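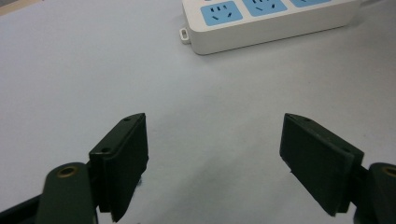
CHAPTER 7
Work at the Bench After Automation

7.1 Scope of the chapter

Chapters 5 and 6 treated the automated cell as a piece of equipment: its reach, its cycle time, its guarding and its cost. This chapter treats it as part of a workplace. The question is what happens to the tasks, the schedule, the pay grades and the training of the people who worked at a bench before a gripper was introduced there, and who in most cases still work at it afterward.

The discussion is limited to light bench work, meaning the handling, sorting, testing and packing of small goods on a flat surface. Heavy handling and welding follow different rules and are covered in Chapter 9.

7.2 Terms

A task is the smallest unit of work that can be assigned to one person or one machine. Picking up a part is a task. Packing an order is a job, made up of many tasks.

Task transfer is the movement of a task from a person to a machine. It is seldom complete. The remainder is called residual work, and it includes loading, clearing faults, checking output and deciding what to do with goods the machine rejects.

Demonstration work is the performance of a task by a person so that a machine can later repeat it. The person may guide the arm directly or may hold a gripper by hand and carry out the motion at the bench. In the older literature this was counted as setup time and charged to engineering. In current practice it is often done by bench staff, and it must then appear in their job descriptions.

A two-finger gripper closes on an object from opposite sides. Its use at a bench places demands on the layout that a human hand does not. The gap between the fingers sets the largest object that can be taken, and the thickness of the fingers sets the clearance needed on each side. Fixed items on the bench, such as power strips and their cords, have to be placed with both limits in mind. Pads wear with use, and inspection of the pads is residual work.

7.3 The Menditz case

The main case in this chapter is the returns department at Menditz, a distributor of small household electrical goods. Before automation the department had one job title, returns clerk. Each clerk opened the parcel, identified the item, tested it, recorded the result and placed the item in a bin. The department handled 1639 returned items in the first week of the study.

The trial was planned by Justinas Siliņa, then the process engineer for the site, and the staffing changes were negotiated by Alby Tuhiwai, the shift lead. The equipment was supplied by Trilari. Two tasks were selected for transfer: moving the item from the parcel tray to the test position, and moving it from the test position to the bin. Opening, identification and testing stayed with the clerks.

The plan called for 200 demonstrations of each motion before the cell ran under its own control. This figure was revised to 2000 after the first month. The original estimate had assumed that returned goods would arrive in their retail boxes. Of the items in the first sample, 356 had no box at all, and loose items required separate demonstrations by shape.

The revision had three effects on staff. Clerks spent part of each shift on demonstration work, for which no rate had been set. Output per clerk fell during the same period, and the bonus was tied to output. Clerks who were good at demonstration were asked to do more of it, so the loss of bonus fell mostly on them. Tuhiwai raised the matter in writing, and in August the site moved demonstration hours to a flat rate at the level of the previous quarter's average pay.

Siliņa's closing report lists the rate problem under "minor items." Section 7.6 argues that it was the largest single cause of delay in the trial, and compares it with the Idlow site, where the rate was agreed before the first demonstration was recorded.

7.4 What the reader should be able to do

After working through the chapter, the reader should be able to divide a bench job into tasks, mark which are suited to transfer, and estimate the residual work left behind. The reader should also be able to draft a job description that includes demonstration work and to calculate its effect on an output bonus. The method for the last of these is given in Section 7.5 and uses only the arithmetic from Chapter 3.

Related items
Chapter 3: Measuring Output and Pay
Chapter 6: Cost of the Automated Cell
Chapter 9: Heavy Handling and Welding
Case file: Idlow, Rate Agreement and Shift Plan
Case file: Yatsenko, Retraining of Packing Staff
Worksheet 7A: Task Breakdown for a Bench Job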